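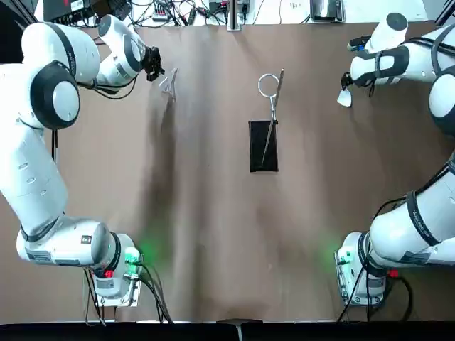 Brown matte sheet on the tabletop, pale creases and darker smudges

Covering sheet on a work table won't lie flat and marks easily – replace or rescue?

Asked by Benjie Castillo in Workshops and Sheds

I have a big table covered with a smooth brown sheet, matte finish, bought as an offcut in February from a seller at Plorkley market. No label on it, so I don't know what it is made of. It has soft creases that show up pale, and dark smudges that washing up liquid doesn't shift. The top underneath is sound. I don't want to glue anything down. A new piece from Masex would cost more than I paid for the table. Is there a way to get the creases out, and what do people use on the smudges?

3 answers

Rafsan Mollah
Find out what it is first. Snip a bit from a corner that hangs over the side and bend it. If it stays bent and goes white at the fold it is some kind of plastic, and the pale lines are probably in the material and will stay. If it springs back you have a chance.

For creases, take it off and lay it face down on a clean floor in a warm room. Put a flat board on top with weight spread over it and leave it overnight. Don't use an iron. I ruined one that way, it went shiny in a patch the shape of the iron.

For smudges try a white pencil rubber, then a little white spirit on a cloth, somewhere hidden first. Wipe it off with plain water and let it dry before you judge it – matte surfaces look darker when damp. If you end up sanding the tabletop, 400 grit is plenty. I went on to 1000 and 2000 on mine and the sheet slid about afterwards.

Abeysekara
Just turn it over.

Flelent
Turning it over only works if both sides are the same, and on a lot of these the back is rough. Worth a look though.

I had the same thing on a cutting table and gave up on the creases. Double-sided tape along the two long edges, pulled tight by two people, made it flat enough to work on. The tape peeled off the wood fine a year later with a hairdryer. Agree about the white spirit but open a window.

Comment from Benjie Castillo
Thanks. The corner bit springs back, so I'll try the board tonight. The back is rough, so it's staying this way up.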